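# Speckle: kitchen counters, up close

I've been in love with speckled laminate since I was tall enough to rest my chin on it, and I finally have a page to put it on.

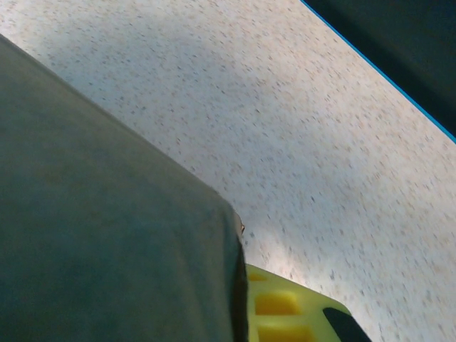 My grandmother's kitchen had it, the pale kind with grey and tan flecks, and I spent a good part of my childhood finding animals in it while she rolled out pie dough. There was a rabbit beside the toaster. There was a very good goose near the sink, and when the kitchen was redone in 2000 I cried about the goose and was given a popsicle. I've been looking at counters properly ever since — at friends' places, in church halls, in rental cottages, at the lunch counter of the Divari on Water Street, where I order the soup mainly so I can sit at the end by the window.

So this is the online side of the show that's hanging in the back hallway at the Undia library until the end of the month. The prints are small and they hang low, at counter height, which was Seung-woo Bang's idea and a wonderful one. You walk down the hall with your hand out as if you were going to wipe something up! The notes below are the wall labels, more or less as they hang, with a few extra bits I couldn't fit on a card. Start at the fire door and head toward the washrooms.

## Along the left wall

**Rental cottage, north shore.** Cream with brown flecks, and a burn ring by the stove where somebody once put a pot down in a hurry. We ate corn standing up at this counter every night for a week.

**Curling club kitchen.** The busiest pattern in the whole show, black and white and a sort of mustard. You could lose a whole sandwich's worth of crumbs on it and the ladies who run the bonspiel lunch say that's exactly why it was picked.

**Seung-woo's first apartment.** Blue-grey, very fine grain, almost no contrast until the sun gets onto it in the late afternoon. He kneaded bread on it for 7 years and he swears the dough knew the difference when he moved.

**Church basement, serving hatch.** Pink! Proper pink, with white and burgundy chips. I'd heard about it from three different people before I got to see it, and it was even pinker than they said.

**My aunt's laundry room.** An offcut from her kitchen, screwed down over the dryer. The kitchen itself has been replaced since, so the laundry room has the last piece, and she's promised it to me in writing.

**Motel kitchenette.** Beige on beige on beige. I almost left this one out, and then I hung it and it turned out to be the one I stop at the most. There's a tiny orange fleck about a thumb's width from the bottom of the print and once you've found it you can't look anywhere else.

## Along the right wall

**Divari lunch counter, window end.** Worn nearly plain where people's elbows go. The flecks come back as you move away from the stools, and the edge by the cash still has its full pattern, crisp as anything.

**School staff room.** Green-grey with a matching backsplash. Coffee rings on top of speckle on top of older coffee rings. The teachers were very gracious about being asked to move their mugs.

**Workbench, Kauppinen's shop.** Kauppinen has been cutting and fitting counters in this town longer than I've been alive, and the bench is topped with bits of every job they liked enough to keep. It's a quilt, basically. I could have hung nothing but this bench and been happy.

**Camper trailer.** A fold-down counter no bigger than a cookie sheet, white with gold flecks. Real gold sparkle, the kind that was in bowling balls. It folds up against the wall and you'd never know it was in there.

**My own kitchen.** Pale, small grey flecks, nothing flashy. I chose it out of a box of 162 sample chips that Kauppinen let me take home over a long weekend. I had them laid out on the living room floor, then on the stairs, then along the windowsill to see them in the morning. The one I went with was called Pirance, a name I still say out loud for the pleasure of it.

## A bit more about looking at it

People at the opening kept asking what I see in the stuff, and the best I can do is tell you to put your face down near it. From standing height a speckled counter reads as one colour, a sort of oatmeal or fog. Get down low, with your eyes at the level of the butter dish, and it breaks up. The flecks close to you are separate little shapes with corners, and farther off they squash together into streaks. Tilt your head and the streaks lean. Light does lovely things too. A lamp or a window will bleach out a patch until the pattern nearly goes missing, and then a hand's width over it's all back again, grey and beige and the odd dark one.

I also love how the colours keep each other company. Cover all the brown ones with your mind (this takes practice, and a cup of tea) and the whole surface goes cold. Let them back in and it's a kitchen again. Seung-woo is a printmaker and he can go on about this for a whole evening, and has, in my kitchen, with a magnifying glass from his tackle box.

He's also the one who got me to stop tidying so much before I took a picture. My early ones were all bare counter, wiped and wiped again, and they looked like sample chips. He said a counter is a place where things get put down. So now I leave whatever's there, and the patterns look so much more at home with something going on beside them. I still wipe up the jam. I have limits.

## Laminate, terrazzo, granite, all that

A few visitors have been keen to tell me that a certain print is stone, and I'm always delighted to have the conversation. Everything in the hallway is laminate. Some of it is doing an impression of granite and some of it is doing an impression of terrazzo, and some of it, like the pink, isn't doing an impression of anything on this earth. I adore real terrazzo as well, and there's a gorgeous floor of it in the old post office, but floors are a different project and my knees have asked me to wait.

If you're trying to tell what you've got at home, look along the front edge. On a lot of older counters there's a thin dark line where the top sheet meets the edge strip. I love that line. It's like the crust on bread. Newer ones often roll right over the front in one piece, and the pattern goes around the bend with them, and the flecks on the curve catch the light in a row.

Caring for it is easy, by the way, and I get asked. Warm water, a drop of dish soap, a soft cloth. Keep the scouring powder for the tub. A trivet under anything off the stove, and a cutting board always, even for one lime — especially for one lime, when you think you'll get away with it.

## If you have one

I want to see it! I'm hoping to hang a second hallway in September, and I've got room for 9 more prints. I'd be thrilled with any of the following:

- anything green, I have only the one
- a lunch counter or a bakery counter with the elbows worn in
- sparkle of any kind
- a piece saved from a kitchen that's gone, even if it's holding up paint cans in the garage now
- boomerangs, though strictly speaking they aren't speckle and Seung-woo says I'm softening

You don't need to send a good picture. A phone picture is fine, taken low, on an ordinary day. Tell me where the counter is and what gets made on it. If there's an animal in the pattern, please tell me where it is, so I can go looking for it.

You can drop a note in the envelope pinned at the washroom end of the hall, or leave it at the front desk and say it's for the counter lady. They know.

## Thanks

To Kauppinen's for the box of chips and for letting me stand on a bucket beside the bench saw (it was unplugged). To the Divari for the soup. To everybody at the Undia library who held a level. To my aunt, who drove in for the opening and told a total stranger the full history of her laundry room. And to Seung-woo, who measured the height of every counter in the show before we put up a single hook, and hung each print at its own counter's height, so that the camper is down by your hip and the curling club comes nearly to your ribs.

The hallway is open whenever the library is. Bring your reading glasses if you use them, and mind the mop sink on your way past the last print.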